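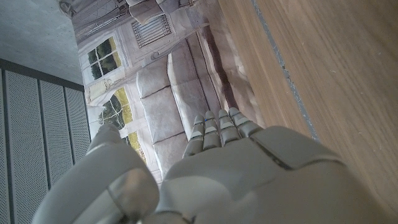
BOOKS & FILM

The ferry letters: how a debut novel kept a family's secret for 343 pages

Oriana Riquelme was clearing out her grandmother's apartment when she found the notebooks. There were seven of them, school exercise books with soft covers, stacked under the winter blankets. She took them for household accounts and almost put them in the recycling.

They held drafts of letters, written over eleven years to a man none of the family had heard of. Each draft was dated, crossed out, corrected and written again underneath.

"She was a careful person," Riquelme says. "She would draft a note to the milkman. So of course she drafted these."

The notebooks became "The Rengate Crossing," a novel published in February by Enthorpe, a small press that usually prints poetry. The first run was 2,840 copies. It sold out before spring, and the book is now in its third printing, with a film version in early development.

The story follows Alma, a ticket clerk at a ferry terminal, who begins writing to a ship's engineer after he leaves a glove on her counter. They meet in person only four times. Alma marries someone else, raises two daughters and goes on writing. The reader sees her letters but never his.

That last choice was the hardest to defend. Two editors at larger houses asked Riquelme to write the engineer's replies, and one offered a contract if she did. She tried for most of a summer.

"I wrote 100 pages of him and he was a bore," she says. "He agreed with everything she said. I had nothing of his to work from, so I was making up a man who existed to answer her."

Hollis Marchetti, who edited the book at Enthorpe, read both versions and told her to throw the replies away. Marchetti also cut a prologue set in the present day, in which a granddaughter finds the letters.

"Every book about old letters starts in an attic," Marchetti says. "I wanted to start at the ticket window."

Riquelme grew up an hour inland and rode the ferry only once as a child. To get the terminal right, she spent several weeks with Dindo Tiongson, a retired deckhand who had worked the route when her grandmother sold tickets there. He corrected her on the color of the tickets, the order in which the ropes came off and how long a person could stand at the window before the line behind started to complain.

Tiongson remembers her grandmother, though not well. He recalls that she kept a radio under the counter. He does not remember an engineer.
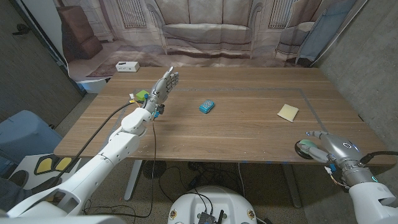
Whether the man existed is a question Riquelme gets at nearly every reading. The notebooks give only a first initial. The shipping company closed decades ago, and its crew lists are incomplete. She found two engineers with the right initial and stopped looking after that.

Her mother would have preferred that she never started. The two did not speak for a month after the manuscript was finished. They have since come to an arrangement: her mother has not read the novel, but she came to the launch and sat in the second row.

"She asked me if her father comes off badly," Riquelme says. "I told her he's the best person in it. I think that's true."

Alma's husband, a quiet man who repairs clocks, does get some of the book's strongest pages. In one long chapter he finds a draft in a coat pocket, reads it, corrects a spelling mistake in pencil and puts it back. Riquelme says the pencil mark is real. It is in the fourth notebook, in handwriting that is not her grandmother's.

The film rights went to Mavus, a production company with two features behind it. Amrit Thibodeau is writing the screenplay and plans to keep the engineer's face off the screen. Thibodeau is less sure what to do about the letters themselves, which fill more than half the novel.

"You can't have someone reading aloud for two hours," Thibodeau says. "But if you take them all out, it's a movie about a woman selling tickets."

Jui-lin Hung, who is translating the novel into Chinese, has a different problem. Alma's English gets looser as she ages, and she drops words she would once have fussed over. Hung has been sending Riquelme questions in batches, usually late on Saturday, asking which mistakes are meant to be there.

Riquelme has begun a second novel, set in a cannery, with no letters in it. The notebooks are back in her mother's house, at her mother's request, in a drawer in the hall.

"The Rengate Crossing" is available in paperback from Enthorpe.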